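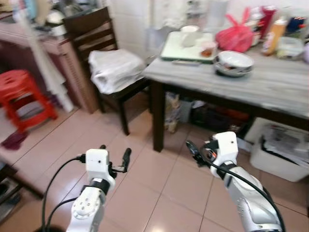 Can a robot do the housework yet?

Parts of it, slowly, and mostly with a person nearby. A machine may wash a floor or carry a cup across a room, but none on sale can be handed an ordinary home in the morning and be trusted with it until evening.

Household manipulation is the branch of robotics concerned with picking up, moving, cleaning and putting away objects in lived-in rooms. It is usually kept apart from floor care, where wheeled vacuums have been sold for years and where the machine hardly needs to grasp anything. Claims about household manipulation run well ahead of results, and the terms used in announcements ("autonomous," "general," "home-ready") have no agreed meaning.

Background

Factory arms repeat a known motion on a known part held in a known place. A kitchen offers none of the three. Early household projects dealt with this by rebuilding the kitchen: marked shelves, matching cups, bare counters. Later ones moved into real homes and trained their machines on recordings of people steering the arms by hand. The second approach produced better demonstrations. Whether it produced better housekeepers is disputed.

Rorkura, a maker of two-armed machines, described its kitchen trial as a success after the robot cleared a table in 6 of 9 attempts. The engineer Berkay Gökçe objected that the three failures were left out of the published video and that a person had reset the table between attempts. Rorkura replied that resetting was normal practice. It is normal practice, and it is also a good share of the chore.
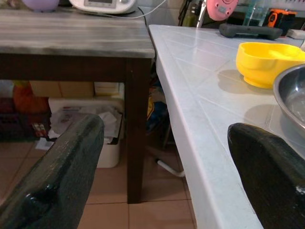

Clearing and sorting

Putting things away looks simple and has proved stubborn. The arm has to find an object, choose a grip, lift it without dragging its neighbors along, and know where it belongs. The last step gets the least attention. A machine can be taught that bowls go in a cupboard, but households disagree over which cupboard, and over whether a bowl on the counter is waiting to be washed or waiting for dinner.

Shengli Tang has argued that most sorting tests measure grasping and then report it as tidying. In the Fesard test, which she helped write, a robot gets credit only if the resident can find the item afterward without asking. Scores under this rule are much lower than the ones firms publish for themselves.
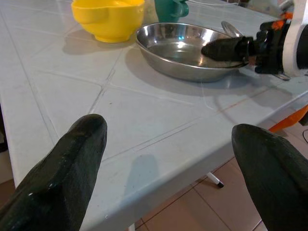
Grip remains the plainest limit. Soft, blunt fingers forgive small errors in position and suit thick-walled things such as mugs. They do less well with thin edges and flat cutlery. Polished metal brings a separate problem, as a shallow steel dish on a tiled counter throws back highlights and gray reflections of the surface it sits on, and a vision system can mistake these for edges. Flonix sells a coated finger meant to help with slippery rims. Independent results for it are few, and the ones available used new dishes under even light.

Floors and corners

Reaching low is harder than reaching across. Two-armed machines are generally built around table height, while a good deal of household mess lies below it, under furniture or against the wall. Cords are a particular nuisance. A vacuum can be told to avoid them, but an arm asked to pick up a sock beside one has to tell the two apart by sight and then pull only the sock.

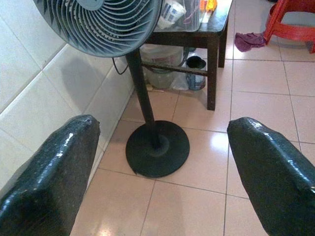
Anything light enough to tip over adds to the trouble, and so does anything that bends. Cloth has no fixed shape, so a robot that folds a towel laid flat may fail with the same towel dropped on the floor. Guo, a laundry project, reports good folding times, though its clock starts once the towel has been spread out.

Cost and supervision

Published prices seldom include the person who watches. In one trial a single operator oversaw 2 machines and stepped in whenever either stalled. Firms expect the ratio to improve. They expected this before the trial as well, and no figures have been released for homes where the operator is absent.

Shop floors show a more modest pattern. Machines there do well at narrow jobs such as moving bins along a fixed route, and poorly at the leftover work of wiping, untangling and straightening, which still goes to whoever is on shift.

See also: Gripper design; Remote operation; Robotic vacuum; Service robot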